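Foro Trabajo y Oficios > Automatización > Puestos y turnos

Nos pasan de preparar pedidos a grabar demostraciones con pinzas. ¿Qué cambia en el contrato y en el día a día?

Publicado por almacen_norte

Trabajo en un almacén de libros infantiles y material de papelería, turno de mañana. La empresa, Steltow, ha contratado a Jiketti para automatizar una parte de la preparación de pedidos y, mientras llegan los brazos, a varios de la línea nos han cambiado de tarea. Ahora nos ponemos en una mesa con una pinza en cada mano y repetimos movimientos con libros y organizadores. Todo se graba y con eso entrenan el sistema. El objetivo son 2.000 repeticiones buenas.
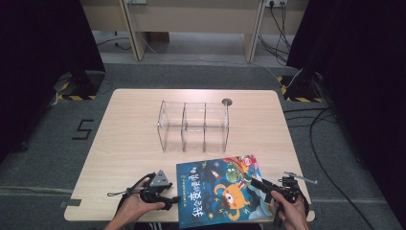

Mis dudas son estas. En mi nómina sigo siendo mozo de almacén y no sé si esto es otra categoría. Tampoco sé si pueden ponerme un mínimo por turno, porque el encargado ya habla de 52 repeticiones válidas y las que se descartan no cuentan. Y la que más me preocupa: qué pasa conmigo cuando terminen de grabar. Si alguien ha pasado por lo mismo, agradezco que me lo cuente.

Comentario de Tijera_22: a nosotros nos dijeron que era temporal y luego el puesto viejo ya no estaba. Pide por escrito a qué puesto vuelves y con qué horario, antes de que acabe el proyecto.

almacen_norte: Lo he pedido de palabra. Me contestaron que «ya se verá en noviembre». Lo pondré por escrito.

3 respuestas

marga_logistica

Pasé por algo parecido en Skevamia, también con Jiketti. Te cuento lo que vimos allí, que no tiene por qué ser igual en tu caso.

Sobre la categoría, depende del convenio y de cuánto dure el cambio. Lo nuestro empezó como apoyo puntual y se alargó. Cuando reclamamos nos preguntaron en qué fechas habíamos hecho cada tarea y casi nadie lo tenía apuntado. Lleva un cuaderno con el día, las horas en la mesa y las horas en la línea. Con eso, el sindicato o un abogado laboralista te puede decir algo concreto.

Sobre el cuerpo, cansa de otra manera. En la línea acababa con las piernas molidas, y con las pinzas lo que se carga es la muñeca y el pulgar. Un libro grueso de pie hay que sujetarlo con la pinza bastante cerrada, y si lo haces muchas veces seguidas lo notas al llegar a casa. Conseguimos que se alternaran libros con piezas ligeras y que nadie pasara más de 2 horas seguidas grabando.
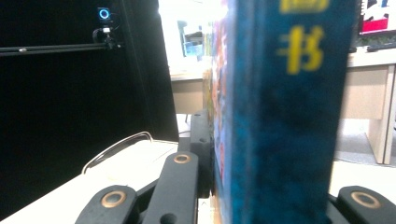 Otra cosa es el ritmo. Al principio todos íbamos deprisa por costumbre y nos tiraban la mitad de las grabaciones. Hay que ir despacio y acabar el movimiento entero, y eso choca con un mínimo por turno calculado por gente que no ha cogido la pinza. Nosotros pedimos que las descartadas por fallo del equipo contaran como hechas. Tardaron, pero lo aceptaron. Las descartadas por error nuestro siguieron sin contar y me pareció razonable.

Con lo de después no tuvimos tanta suerte. De los que estábamos, 4 pasaron a supervisar celdas, que es reponer, quitar atascos y avisar cuando el brazo se queda parado. El resto volvió a la línea con menos horas. Los que supervisan cobran algo más y se aburren bastante, según me dicen.

Responder · Útil

pacoR

busca otro trabajo, estás enseñando a la máquina a hacer el tuyo. lo demás son cuentos

Responder · Útil

sirko_mantenimiento

No estoy de acuerdo con lo anterior, aunque entiendo el enfado. Llevo el mantenimiento de las celdas en la nave de Sirko y os digo lo que veo desde este lado. Los brazos hacen bien lo repetido: misma caja, mismo tamaño, misma posición. Cuando entra un libro con sobrecubierta suelta o un paquete abierto, llaman a una persona. El trabajo que queda es menos físico y con más interrupciones. También queda menos gente por turno, eso es verdad.

A almacen_norte le diría que pida formación en la celda mientras dura la grabación. Quien ya ha usado las pinzas sabe por dónde se escapa una pieza y a nosotros nos ahorra mucho tiempo en las averías. En Sirko la formación se dio en horario de trabajo y quedó certificada. Que no os la pongan fuera de turno.

Revisad además el estado de las pinzas al empezar. El recubrimiento de los dedos se gasta y, cuando agarra mal, uno aprieta más sin darse cuenta. Apuntad el cambio en la hoja de la mesa.
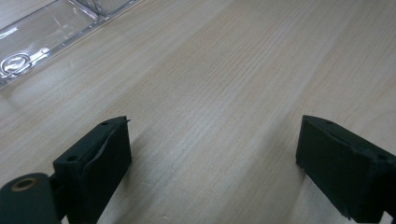
¿Quién tiene que pagar las pinzas o los recambios si se estropean durante el turno?

Los paga la empresa o el proveedor, según lo que hayan firmado entre ellos. Al operario no se le descuenta el desgaste normal. Si os pasan un papel para haceros responsables del equipo, leedlo con el sindicato antes de firmar.

Responder · Útil

almacen_norte

Gracias, sobre todo por lo del cuaderno y lo de las descartadas. Mañana presento el escrito con las dos cosas y pregunto por la formación.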